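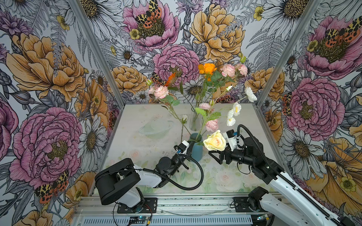 Flower arranging is a good task for a two-arm learning system, and a hard one to record well. Stems are thin, blooms are wide, and a stem can catch on its neighbors. This page covers how we record demonstrations for the Murkby set, from setting the table to closing the session. Start by deciding which arm does what. We let either arm carry a stem, so a cream-yellow rose may come in from the right while the left gripper stays over by the blue vase. Write the choice down in the task sheet before you record, and keep to it for the whole batch.

Setting the table

1. Pick the vases for the batch. Mix clear and colored ones. Clear glass is hard for the cameras, and the policy needs to see plenty of it.
2. Lay out the artificial stems within reach of both arms. Change their angle between episodes.
3. Move each vase a little between episodes. Do not mark its position with tape.
4. Check that the wrist cameras are clean and that no cable can snag on a flower.

Recording

Move both arms to the rest pose and start the recording. Grip a stem below the leaves, lift it clear of the table, and bring it over the mouth of the vase. Lower it slowly. Open the gripper only when the stem is resting against the rim or the bottom.

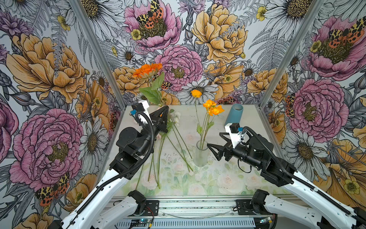
If a stem slips, do not stop. Pick it up again and finish the episode. Recoveries are useful examples, and we keep them under the label "retry." Stop only if a vase tips over or an arm touches the wall.

Record 6 episodes, then take a break. Tired operators start to rush the release, and it shows in the data.

Checking the batch

Play back every episode at normal speed. Oana Nedelcu reviews ours and rejects an episode for any of these:

- a wrist camera blocked by a bloom for more than 3 seconds
- a stem dropped outside the reach of both arms
- an arm left idle when the task sheet gives it a job

Rejected episodes go in a separate folder with a one-line note. Upload the rest with the task sheet and reset the table for the next batch.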